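Teaching a robot when to start

6 min read

The robots in the Drilletau lab rarely fail in the middle of a job. They fail in the first second and the last one. An arm will pick up a folded cloth, carry it across the table and set it where it belongs, then hover over the spot with its fingers half open. Or it will begin closing on something before it has reached it.

The group spent most of a year assuming this was a problem with the learning software. They tried a larger model, then a smaller one. They tried slowing the arm down. The fix they ended up testing was in the recordings.

Like a lot of labs, this one trains its arms on demonstrations made by people. A person holds a gripper tool by its handle, squeezes it open and shut, and does the chore. A camera on the tool records what the fingers are near, and the software learns to match what it sees with what the hand did next. The tool goes where the person goes, so recording can be done at a kitchen counter or a workbench as easily as in the lab.

The trouble is that people don't start cleanly. They press record, shift their feet, look for the object, adjust their grip and then go. At the end they let go and drift away while reaching for the stop button. To the software, all of that is part of the task. When someone in the group finally went through a batch by hand, they found long stretches of waiting at both ends, and in many of those stretches the fingers were opening and closing for no reason connected to the job.

The usual answer is to trim. Trimming helps, but it throws away something the robot needs, an example of what to do when there is nothing to do. An arm trained only on trimmed recordings has never seen a moment when the right move is to keep the fingers open and stay put. Put it in front of a bare surface and it will guess.

So the lab tried recording the waiting on purpose. Each session now includes short clips they call rests. The operator opens the gripper all the way, points it at a clear patch of the work surface and holds it there. Nothing gets picked up. The clip is labeled as a rest and goes into the training set with the rest of the session.

The main test used 167 demonstrations of three tabletop chores, recorded in two places: the lab itself and a borrowed workroom in Detlow. One version of the model was trained on the trimmed demonstrations alone. The second had the same demonstrations plus 30 rest clips. Both were run 100 times on the same arm, with the objects moved between runs.

The model without rests finished 58 runs cleanly. The one with rests finished 81. Most of the gain came from the start of the task, where false grabs nearly disappeared. The ends improved too, though by less. Carrying and placing looked the same in both.

The group also tried adding more rests, and that went badly. With too many in the mix, the arm became reluctant. It would sit above an object in plain reach and do nothing, sometimes until the run timed out. Cutting back to 24 clips gave nearly the same result as 30, and the group has settled on the lower number because it takes less of the operator's time.

Variety mattered more than quantity. Rests recorded all on one table, under one lamp, taught the model to rest on that table. In Detlow, where the surfaces were a different color, it went back to grabbing at nothing. The protocol now asks for rests on light and dark surfaces, smooth and rough ones, with clutter at the edges of the view and the middle left clear.

There are limits. All three chores were simple, and all were done on a table. The arm was one model from one supplier, Toltov, and the group hasn't tried another. A partner workshop at Šindelář is repeating the test with a two-armed setup, where one hand often has to wait for the other, and first results are expected in August. If rests help anywhere, they should help there.

For the operators, the change has meant a slower routine and a lot of time spent holding a tool still. New people tend to cut the rests short. The written instructions ask them to open the fingers fully before pressing record, pick a clear area, and keep the tool there until the tone sounds.
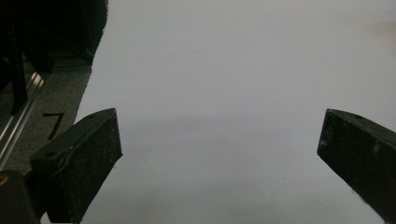 The tone was added in the second month. Before that, operators counted in their heads, and the clips came out at all different lengths. It is a plain beep from the recording laptop, and the group has since started using it for the ends of ordinary demonstrations as well.

14 comments | 212 shares

Contact | Copyright, all rights reserved | Back to top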